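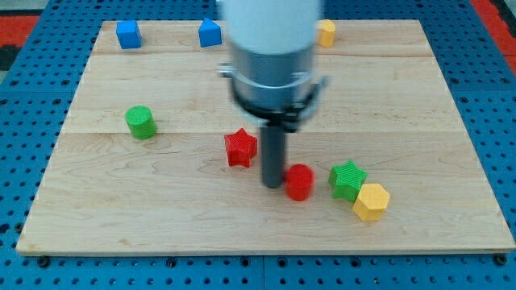
Re: Flattening a glued-up maple board for the block table

Herkovley_shop
7 March 2026
Board is edge-glued maple, faint seams visible if you look along the grain. It carries a set of geometric blocks: cubes, cylinders, hexagons, stars. The stars lie flat, the cylinders stand on end. I flattened one face and want a finish that doesn't make the blocks skate when the board gets bumped. Currently bare wood. Options I have on the shelf are a wipe-on oil and a water-based poly. Opinions?

nillach
Water-based poly, 3 coats, matte. Oil on maple goes yellow and you lose contrast with the yellow hexagons.

planer_snipe
Disagree. Poly is slicker than bare maple unless you scuff it, and a scuffed film picks up color from painted blocks. Thin oil, wiped dry, leaves the surface close to what you have now.

nillach
Depends on the poly. I sand the last coat with 3000 grit and have had no transfer.

planer_snipe
3000 grit is polishing. You are making it slicker.

Herkovley_shop
Transfer is a fair point. The red is the one I'd worry about. The stars are also ridged, so they only touch along the ridges. The cylinders have the small footprint and go over first.

walton115
Finish is the smaller problem. What is the board sitting on? On a perforated top the underside gets air through the holes and the upper face gets room air. Finish one face only and it will cup. I did this in December with a panel from Aranda and it rocked on two corners before the heating season was over.

nillach
Agree with that part. Same number of coats on both faces, plus the end grain.

Herkovley_shop
Blue perforated platform, bigger than the board on all sides. No feet under the board. I was going to leave the bottom raw.

walton115
Don't. Also consider thin cork dots at the corners. They stop the board from creeping on the platform, which I suspect is half of what you're calling skating.

planer_snipe
Cork compresses unevenly. On a board that size you get a rock you didn't have before. Use rubber bumpers, the low ones, 6 of them, four at the corners and two midway on the long sides.

walton115
Six supports will rock on anything short of a surface plate. Four is already one more than you want.

planer_snipe
Rubber gives. Cork that thin doesn't, much.

Herkovley_shop
Going with oil, both faces, end grain twice. Bumpers at the corners only for now. I'll put a straightedge across it after a month and post the gap.

nillach
Check it across the seams, not along them.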